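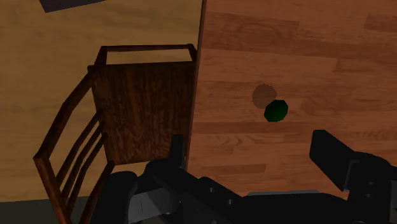

The email had said ten o'clock, so Dezső Lengyel was in the parking lot at twenty to, eating a roll over the steering wheel. He had bought for the Barta warehouse for most of his working life. He had been shown a floor scrubber that could not turn left and a label printer that caught fire. He did not get excited at open days.

Sikon had put up a banner. Inside there was coffee in a steel urn, a rack of name badges, and Ferenc Kozma, who shook his hand too long.

"You'll see it on the screen first," Kozma said. "Then the real one."

"Why first?"

"It's how we train it. It practices in there before it does anything out here."

Dezső looked at the screen. A brown table, a chair, a pale floor. A black hand with two fingers, and a small green thing with eight sides waiting to be picked up.

"What is that?"

"A part."

"What part?"

Kozma thought about it. "It's a general part."

There were other visitors behind them, a couple from Grorkham with matching folders and a young man who wrote down everything, including the word general. Kozma pressed a key. The hand came down, closed, and went up again with the green thing in its fingers. The couple from Grorkham made a small pleased noise.

"It has done that 2734 times," Kozma said.

"How many did it drop?"

"It's learning the whole time, you understand. The early ones shouldn't really be counted."

"I'd count them," said Dezső.

Kozma smiled and found the number on a sheet. It had picked the part up cleanly 539 times out of the last 600. Dezső did the sum on the back of his badge. At Barta they shipped gaskets, hinges, bags of screws, and a line of glass jars for a pickle company in Rurkinora. He thought about the jars.

"And who sits in the chair?" he asked.

"Sorry?"

"There's a chair at the table. Who's it for?"

"It came with the room," Kozma said. "It's only a model. You can have a chair or not have a chair."

The young man wrote that down too.

They went through to the real one at eleven. It stood inside a yellow fence with a gate that beeped. The arm was smaller than Dezső had expected, and there was a woman next to it with a cloth, wiping the table, moving a plastic part a finger's width to one side, stepping back, looking, and moving it again.

"Does she come with it?" he said.

"She's setting up."

"How long does it take her?"

"Nine minutes," said the woman, before Kozma could answer. "If nobody touched the lights."

The arm went down. It stopped above the part and seemed to consider. Then it closed on it, lifted, swung across and let go over a bin. The Grorkham couple clapped. Dezső had his hand half up before he caught himself and scratched his ear with it.

"Again," he said. "But put it down crooked. Let me do it."

Kozma looked at the woman. The woman looked at the gate.

"For insurance reasons – " Kozma began.

"Let him," said the woman, and beeped it open.

Dezső took the part out of the bin. It was lighter than a jar lid. He set it on the table near the corner, changed his mind, and pushed it farther, until a bit of it hung over the edge. Then he came out and shut the gate behind him, and all of them stood at the fence and waited for the arm to start.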